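Worwood Property Fund: Questions from Unitholders
Updated 28/01/2024
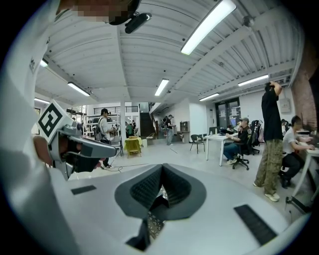 Person in white clothing with a hand-held gripper.

What does the fund own?
Worwood holds 10 properties: four neighborhood shopping centers, five light industrial buildings and the Eberhard office park. The industrial buildings bring in the largest share of the rent.

Who manages it?
Proltell is the manager. Savvas Tsolakis runs the portfolio and Ignacio Huenchumán handles leasing. Day-to-day building work is contracted to Fultis.

How often are distributions paid?
Twice a year, in April and October. Payment goes to the bank account on your unitholder record. If your bank details change, send us the form at least 10 business days before the payment date.

Why was the last distribution lower?
Two office leases ended at Eberhard and the space took longer to fill than we had planned. One floor has since been let. The other is still being marketed.

How are the properties valued?
An outside appraiser looks at each property once a year. Between appraisals we carry the last value forward, unless a major tenant leaves or a building is sold.

How many unitholders are there?
2,175 at the last count. Almost 1,045 of them hold their units through a broker — if you are one of these, your statements come from the broker and not from us.

Can I sell my units back to the fund?
No. The fund is closed-end. You can sell to another buyer, and we will record the transfer once both parties have signed.

Is the fund buying more retail space?
Not at present. We would look at a center with a grocery store as the main tenant, but prices have not come down enough.

Can I vote by mail?
Yes. Ballots go out with the notice of the annual meeting and must reach us by the date printed on the ballot.

Where do I find my tax form?
Log in and open Documents, then Tax. Paper copies are mailed on request.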